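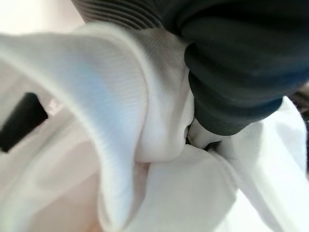
How to Run a Laundry Pickup Demo on an Open Day

Posted 24 February 2019
18 shares | 5 comments

This procedure covers a humanoid picking up laundry in a furnished bedroom while visitors watch. It was written for the Rimeo open day at our Dalport site and will be used again for the Senimthorpe visit in May. It assumes the robot has already passed its normal startup checks and that the operator has run the task without an audience.

Setting up the room

1. Place the bed first and fix its position with tape marks. Everything else is measured from it.

2. Strip the bed down to the fitted sheet and the duvet. Leave one white item on the sheet and one dark item in the basket. Fabric close in color to the bedding is the harder case for the head camera, and visitors tend to ask about it.

3. Put the basket on the carpet against the side of the bed base, within reach of the right hand. Check the cable loops on the floor before each run and keep them out of the stepping area.
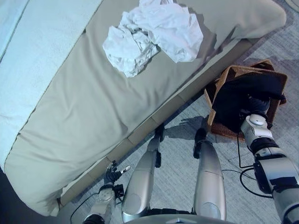
4. Mark the visitor line two meters from the robot's farthest reach. Measure with the arm extended.

5. Put one person on the stop button and another on talking. Do not combine the two jobs.

Checking the hands

Finger calibration drifts over a long day, so repeat it between groups. Move the hand to an open pose over clear carpet, palm down, and compare the fingertips. With the four fingers hanging, the black tips should come out at nearly the same height, and the thumb should sit lower and off to one side. A tip that stands out from the row means the joint needs to be zeroed again. Look at the fabric covering as well – if the cuff bulges toward the thumb, confirm that it stays clear of the joint through a full close.
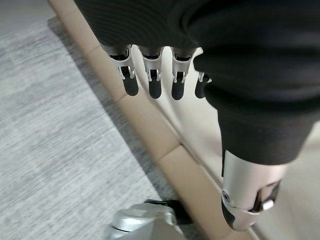
Grip settings for the talk need to be chosen before the doors open. The Tang controller stores them as profiles, and switching profiles in front of a group costs more time than it is worth. We use a low-force profile for knits. Aim for a place where folds converge, because a broad smooth panel gives the finger little to gather. A contact point just above a seam, with a small tab next to the fingertip, is a good one to put on the wrist camera monitor, as people can follow the pinch against those two features. Keep the monitor at eye level.

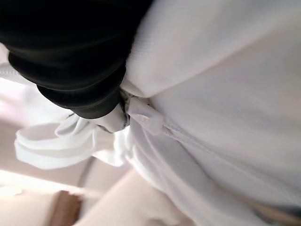

Between groups

Return the arm to its rest pose, reset both garments, and log the run number. Numbering at Dalport starts at 2,001 to keep demo runs apart from test runs. If a pickup fails, say so, reset, and try once more. After a second failure go to questions and recalibrate when the room is clear.

Allow around 18 minutes per group, including the reset.

Related
Taping a Floor Plan for Mobile Robots
Wrist Camera Monitors: Placement and Delay
Stop Button Duties for Public Demos
Senimthorpe Visit: Packing List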